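Garkell opens its shop floor so a robot can learn by practice

It has been a busy August at Garkell, the small automation outfit that most people in town know only as the low building past the feed store, and anyone who has wondered why the lights stay on until nine at night can now have an answer. The crew there is teaching a robot to handle car parts, and they are doing it the slow and patient way, by collecting one example after another until the machine has enough of them to learn from.

The project is called Leckie, and it is paid for by Irkus, a parts recycler that sorts used trim and wheel covers for resale. Irkus would dearly love some help with the sorting, which is hard on the hands and, by all accounts, not much fun after lunch. The trouble is that used parts come in every shape you can think of, and writing out rules for each of them would keep a programmer busy until retirement. So the team guides the robot through a task, records the whole thing, and then starts over with the part set down a little differently.
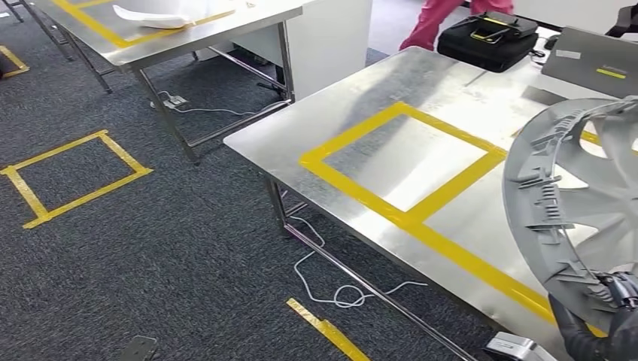
Wheel covers are the stubborn ones, as the people at Irkus will gladly tell you if you give them half a chance. They are light and they are awkward, and a cover that looks simple from the front is a different animal once you turn it over. The inner side has a row of molded clips and tabs along the rim, with the spokes running in toward the middle, and a gripper has to find a decent hold among all that, so many of the recordings have the black fingers wrapped around the rim with the cover held upright over the steel table. Yellow tape on the tabletop marks out the working zone, and a part may be set down anywhere inside it, at whatever angle the crew likes.

So far the team has saved 829 recordings, and 164 of those are of wheel covers alone. They hope to add 300 more before the first real test, when the robot will be asked to work without anyone guiding it. The fumbled tries are kept too, marked as such, and the crew says they have come to be rather fond of a few of them.

If the test goes well, Leckie will move over to the Irkus warehouse on Hastau Road for a trial of three weeks, working alongside the regular sorters. Neighbors who would like a look before then are welcome to stop by Garkell any afternoon after four, and should ring at the side door.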